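Seltard pauses its hand-held folding grippers after a finger linkage fault

For release Friday

Hi everyone, Roman Wróbel here. I run the household handling team at Seltard, and I'm writing this one myself because a lot of you have my email address already and I'd like you all to get the same story (and get it from me!).

As of this morning we're asking everybody who has one of our hand-held grippers to stop using it until the linkage pins have been swapped. That's 320 units in total. The fault has shown up on 4 of them so far, all from the batch that Drirken assembled for us over the winter, but we're pulling the lot in.

So what went wrong? The fingers on these tools open and close on a scissor linkage, and the arms turn on small pivots. On the bad units one of the pins had worked its way up under its cap. You squeeze, the pads close on a shirt or a towel, you let go, and one side stays put. Most people gave it another squeeze and it came free, which is how it went unreported for a couple of weeks in February. Then one of our folders in the Nillent home trial reached in to tug a sleeve loose and the fingers snapped back on her. She had a bruised thumb and a small cut, and she was back at work the next day, but I don't want to see it happen again.

I'll own up to the part that's on us. We tested the linkage for over 200 hours on the bench, and the bench test only ever pulled straight. Laundry doesn't pull straight! It twists, it drags, it bunches up under one pad while the other one is holding nothing at all, and all that sideways load goes right into the pins. Our logs had the two sides drifting out of step well before the first jam, and our software quietly smoothed the difference away. That was a dumb choice, and I signed off on it. The smoothing is gone now, and if the sides disagree the tool will beep and stop recording.

The same recordings are used to teach our folding robots, so we've also held back every session made with a drifting linkage. The robots themselves use a different finger and aren't part of this recall.
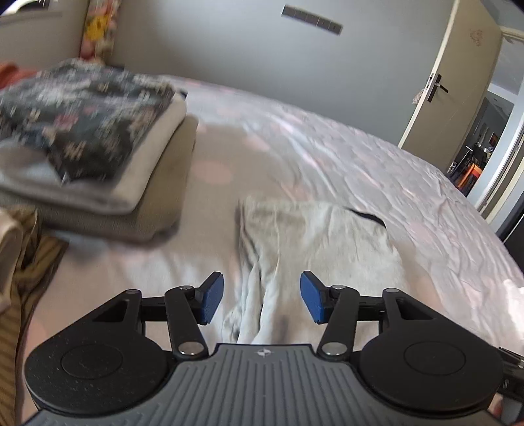 Brenda Haslam told us she'd felt hers getting stiff long before it jammed and figured it was just her grip, and she asked that we print a plain number to call on the tool itself, so people don't have to dig through an app. She's right, and the repaired units will have one.

If you have a gripper, please switch it off, put it back in its case and wait for the prepaid label. Don't try to free a stuck finger by hand, and please don't push the cap back down yourself (I know, it's tempting). Repairs are being done at Odukoya and should take 5 working days from when your box gets there. There's no charge for any of it, and trial participants will still be paid for the sessions they miss.

Questions can come straight to me at the Seltard press desk. I'm at my phone from eight in the morning.

Roman Wróbel
Household Handling, Seltard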